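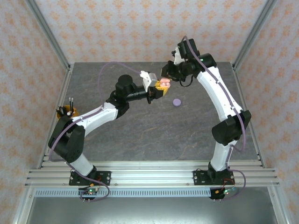

## Keeping a stone-look benchtop and papered walls decent

I've had a marbled grey top with wallpaper right up behind it for a few years now, and I get asked about it more than anything else in the workshop. Mostly people want to know how I keep the paper from going grubby. So these are my habits, good and bad, updated 1 Apr 2024 after my mate Nhyira pointed out I'd left out the glue section altogether.

### Wiping down

Dark tops are sneaky. They hide crumbs and dust brilliantly until the arvo sun comes in sideways, and then you see every smear you ever made. I use a barely damp microfibre cloth, then a dry one straight after. If there are fine orangey veins in the pattern like mine, run your fingertips over the surface before you reach for the scourer - I once spent ten minutes scrubbing at a "stain" that was part of the stone pattern!

Skip the cream cleanser. It leaves a white haze in anything with texture, and you'll be chasing it with an old toothbrush for the rest of the night.

### Wallpaper behind a work area

I love a small floral for this. Orange on a pale ground is my favourite colour combination, very Nan's hallway, and a busy repeat is forgiving of the odd fingerprint where a plain paper isn't. A few things I've learnt:

- Go for a wipeable vinyl paper if you can. Ordinary paper fluffs up when you rub it.
- Start your first drop in a back corner and work outwards, so any mismatch in the pattern ends up near the front where you can trim it.
- Keep a metre of offcut rolled up in a drawer. I've patched twice from mine.
- For pencil marks, a ball of white bread works better than a rubber.

### Tools standing up, not lying down

Anything with a handle goes upright in a holder at the back or off to one side. My rule is that if I have to lift one thing to get to another, the first thing has to move. A bright holder is easier to spot (yellow or orange is great), and it stops me wandering round the house looking for the good screwdriver.
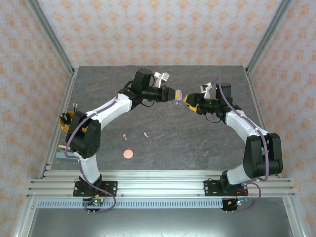 Small loose bits are a different problem. I give them a shallow dish each, and I clear the middle of the bench at the end of every session even if I'm coming back to it after tea. Pastel pieces are easy to find on a dark top, but black screws vanish completely, so those get tipped onto a white saucer first.

### Vents and slots

If you've got a perforated strip along the front, hit it with a soft paintbrush while you hold the vacuum nozzle just underneath. Do it dry. Wet dust in a slot sets like papier mâché, and then you're in there with a toothpick, swearing.

### Glue

Okay Nhyira, happy now? For dried PVA, lay a warm wet cloth over the spot for 14 minutes and lift the edge with an old plastic card. Don't try it on the wallpaper. I did, and that's where one of my two patches came from.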